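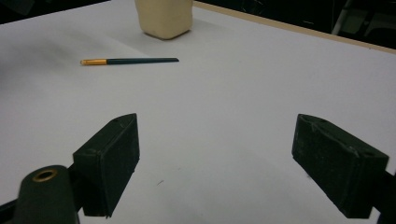 4.2 Comparing two hand grippers

1. Hold one gripper in each hand. Open the fingers fully.
2. Pick up the small object, lift it, and put it down in the same place. Do this 8 times with each gripper.
3. Write down every drop in the Uso sheet.

Note: Worn fingers may slip — write this also in the sheet.
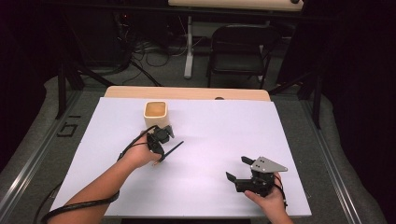

4. Change hands and repeat steps 2 and 3.

Caution: Keep the cable free from your wrist before you lift. Do not squeeze for longer than 5 seconds.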